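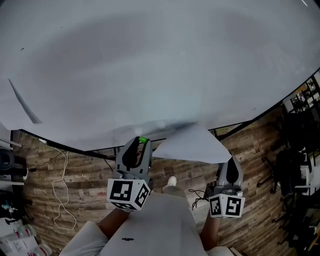

SPEAKER NOTES / PARISH RECORDS TRACK

Reading a Membership Roll: The Drarkska Street Congregation
Gorazd Begović
2024-06-23

Slide 1. Title. Give name, then go straight to slide 2. Questions at the end.

Slide 2. Source. One bound roll, opened 1,904 entries before the merger with the Thaler chapel. Columns: entry number, name, date received, how received, date removed. Language changes from German to English partway down a page, same clerk's hand.

Slide 3. What "received" means. Three codes: B for baptism, L for letter of transfer, P for profession of faith. Read out one entry of each. The L entries name the sending church, so they can be traced in its records.

Slide 4. Removals. Death, transfer, and "erased." Erased members were absent from communion for a set period under the church bylaws – it does not mean a dispute. Stress this. Family historians often read it as expulsion.

Slide 5. Duplicates. A person who left and came back gets a new number. I matched on birth date and spouse and found 100 such pairs. Five remain unresolved. All five are women who may have remarried.

Slide 6. The merger. Thaler chapel kept its own roll until June of the merger year. After that, 900 names were copied in alphabetical order with no received date. Do not count them as new members. Growth charts in the anniversary booklet do.

Slide 7. Index. Built in Pravix, exported as plain text. Spelling kept as written, with a second field for the modern form. Show the Virka family – four spellings, one household.

Slide 8. Access. Roll is read by appointment at the church office. Handout has the column key. Take questions.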